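The Bag Got Smaller and We All Said Thank You

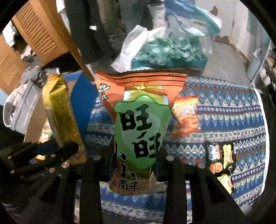 A snack bag with an orange top and a green label.

I want to complain about portion control, and in particular about the people who sell it to us.

A few years ago the word "portion" belonged to school cafeterias and hospital trays. Now it is a selling point. Walk down the snack aisle at the Sinden market near my house and you will see small bags sold as a kindness. They are there to help you. They are "just enough." I have never in my life met a bag of anything that was just enough, and I doubt the person who wrote those words has either.

My neighbor Luminița Lungu thinks I am being unfair. She buys the small ones for her kids and says it stops the fights, which I believe. She also says it has cut down on what she eats herself. That part I believe a little less, having sat on her porch in the evening and seen the wrappers.

Let's look at the math, because the label never does. At Sinden a box of 19 small bags costs more than two large bags that hold a good deal more food between them. You are paying extra for the air, the plastic and the printing. Maybe that is a fair price for convenience. Fine. Then call it convenience and leave my health out of it.

The usual answer is that there are studies. There are always studies. People handed a big bowl eat more than people handed a small bowl, and I have no trouble with that. But somebody eating in a strange room with a clipboard nearby is a long way from me on my own couch with the rest of the box in the kitchen. The study ends when the bowl is empty. My evening does not. I can walk 19 steps to the cupboard, and I have done it during a commercial.

Then there is the serving size, which is a separate kind of fiction. I bought a pack last November that said 157 calories in good clear numbers on the front. On the back, in much smaller print, it said the pack held two servings. Who is the second serving for? I would like to meet this person who folds over the top of a bag you can hide behind your hand and saves the rest for tomorrow.

I brought this up with Relu Chiriac, who ran a corner store on Didach Street for most of his working life and sold more chips than anyone I know. He laughed at me. He said customers always complained when the price went up and hardly ever when the bag went down, so the bag went down. Nobody had to lie to them. Then somebody clever noticed you could put the word "smart" on the smaller bag and raise the price too. He stocked them, of course. He had rent to pay.

I can hear the reply already – nobody is forcing you to buy it. True, and I mostly don't. What bothers me is being told that a worse deal is good for my character. If I eat too much, that's my problem and I'd rather hear it from my doctor, who at least has to look at me while she says it.

My own system is not scientific. I buy the large bag, I put some in a bowl, and I close the bag with a clothespin. Some nights I go back for more. In four years of doing this I have gained no wisdom and not much weight, and the clothespins came free from my mother's laundry room.

Luminița says she will try the clothespin. I'll believe it when I see it.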